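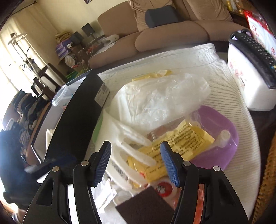

Clear wrappers and a translucent glove on a ribbed white sheet, the glove's fingers between the two blue fingertip pads.

Review: Modier 8, grasp planning and perception software

Modier is a grasp planning package for two-finger grippers, published by Kodikara and now in its eighth release. It takes wrist camera video, separates the objects on a work surface, and proposes a ranked list of grasps for each. The Gamell laboratory evaluated it over the month of April for use in household tidying research. The review was prepared by Debashish Wijesinghe.

Installation and setup

Installation on a standard lab workstation was completed in 15 minutes, including the calibration routine. The routine asks the operator to open and close the fingers over a plain background and then marks the pads on its own. Our only difficulty was with the configuration file, which still uses the field names of release six. The manual does not mention this.

Perception

The evaluation set contained 2,020 short clips of cluttered tables. Rigid objects with firm edges, such as a long black box or a remote control, were outlined well in nearly every clip. Printed packets were also handled well, even when folded or tilted.

Thin, see-through plastic remains the weak point. A translucent glove lying against a crumpled translucent bag is a fair test of any segmentation model, and Modier often returned the two as a single object. The manual split tool corrects this in a few clicks, but the correction is not carried forward to the next clip. The older Skakurness package, which we still maintain, makes the same mistake and offers no split tool at all.

Planning and control

The planner returns up to 64 grasp candidates per object. Scores are shown beside each candidate, with a short note on clearance. Users may set a limit on closing force by object class, and we recommend doing so before any work with soft packaging. The default limit is too high for it.

The control interface is plain and well documented. Commands can be logged, replayed, and stopped at any point. We would have liked a clearer warning when the camera and gripper clocks drift apart — at present it appears only in the log file.

Support and license

Kodikara answered our written questions promptly. The academic license covers one site and must be renewed each year.

Recommendation

Recommended for groups working mainly with rigid or printed goods. Groups whose work involves films, bags, and gloves should request a trial license and test it on their own recordings before purchase.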